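# Why Do Mirrors Turn Up in So Many Stories? 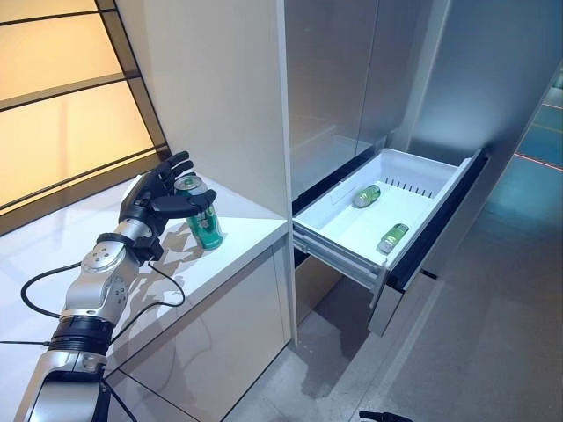
*A robotic hand around a green can on a shiny white countertop.*

Long before anyone had a bathroom, people looked at themselves in ponds. Ponds are poor mirrors. Frogs keep landing on your nose.

Storytellers noticed that the face in the water copied everything and never said a word. Very suspicious! So they made up reasons. In some tales a mirror shows the truth. In others it is a door, and you should tell a grown-up before climbing through.

Painters love mirrors too, partly for a sneaky reason: a painter with a mirror has a model who works for free and only complains when the painter does.

**Try it:** Draw your own face from a mirror for 17 minutes. Then draw it again from memory. Hang both on the fridge and ask your family which one is you. They may take a while to decide.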